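Koslow Robotics
@koslowbench
April 2022

1/ We've had the Stostito two-arm kit on the bench for 6 weeks now. A few people asked whether it's worth the money for a small shop or a teaching lab, so I'll put my notes in one thread. We paid for ours. Kvam, the distributor, didn't ask for a review.

2/ What comes in the crate: a pair of arms, a pair of two-finger grippers, power supplies, a bag of clamps and a printed manual. No table and no computer. The manual is fine for assembly and thin on everything after that.

3/ Setup took me most of a day. The bolts went in easily. The slow part was cable routing, as the supplied ties are too short to go around the upper link with any slack left over. Buy longer ones before you start.

4/ Calibration is a guided routine in the software. You move each joint to its stop, press a key, move on. The left arm passed first go. The right arm needed 3 tries before the wrist zero would hold.

5/ For tasks I've stuck to kitchen and breakfast things. They're cheap, they're all different shapes, and a customer can picture them straight away. Current layout is a cereal box, cups, a spoon, a toaster and an orange plastic basket on a woven placemat.
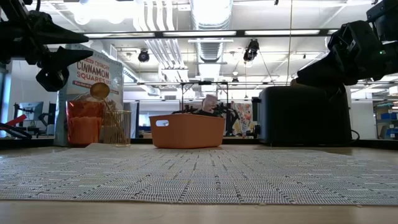

6/ Grippers. The fingers are angular and fairly stiff. Good on basket handles and box edges. Poor on smooth round cups until I put a strip of rubber tape on the inside faces. Kvam sells soft pads separately and I think they should be in the crate.

7/ Long spoons are still the hardest thing I've tried. The fingers close fine but the handle rotates in the grip when you lift from one end. Grabbing closer to the bowl helps. I haven't got a setting that fixes it.

8/ Placemat: keep one. On bare table the light items slid whenever a finger brushed them. The weave gives enough drag and it costs a few dollars.

9/ Noise is low. You can hold a conversation beside it at normal volume. The fans on the power supplies are louder than the joints.

10/ Faults so far: 2. One loose connector at the left elbow, which I reseated. One gripper motor that ran hot and shut itself off. Kvam posted a replacement and it arrived in good time. I had to ask twice for the return label.

11/ Price of the spare gripper outside warranty is $465. That's steep next to the rest of the kit, so budget for one if students will be using it.

12/ I also had the Colletti kit on loan last September. Colletti has the better software and a much better manual. Stostito has more reach and nicer joints. If you're new to this, I'd go Colletti. If you already write your own control code, Stostito.

13/ Would I buy it again? Yes, with the soft pads and a spare gripper in the same order.

14/ Still to test: lifting the full basket with both arms at once, and a longer run without me standing next to it. I'll add to this thread when that's done. Happy to answer questions about mounting, I've got the clamp measurements written down somewhere.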